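Kwadwo Asante runs the Doltden Accordion Museum out of a former shoe store, and he'd like it known that the shoes were more popular.

"People still come in asking for a size nine," he says. "I sell them a ticket."

The collection stands at 276 instruments, most of them squeezeboxes, plus a pump organ he describes as "a hostage situation." He bought the first one at a yard sale to annoy a roommate. The roommate moved out. The accordion, a red Illari with two dead keys, hangs by the register.

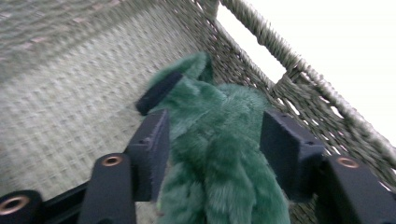
Admission is $5, and it was free until last November. Asante says attendance went up once he started charging. "Free made them suspicious. They figured I was going to play."

He does play, at 2 every afternoon, for 20 minutes. The set leans on polkas and one slow waltz by the Zou Family Band, whose stage jackets fill the back room. He got the jackets from a cousin of the drummer, who wanted them out of her garage and threw in a tuba.
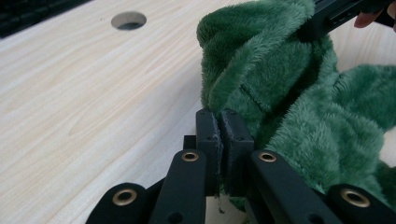
I ask whether the tuba belongs in an accordion museum. "It's in storage," he says. We are both looking at it.

Next on his list is a Skelel concert model, if the owner in the next county ever returns a call. "He says he's thinking it over. He's been thinking since before I had the lease." Asante has already cleared the shelf and typed up the label.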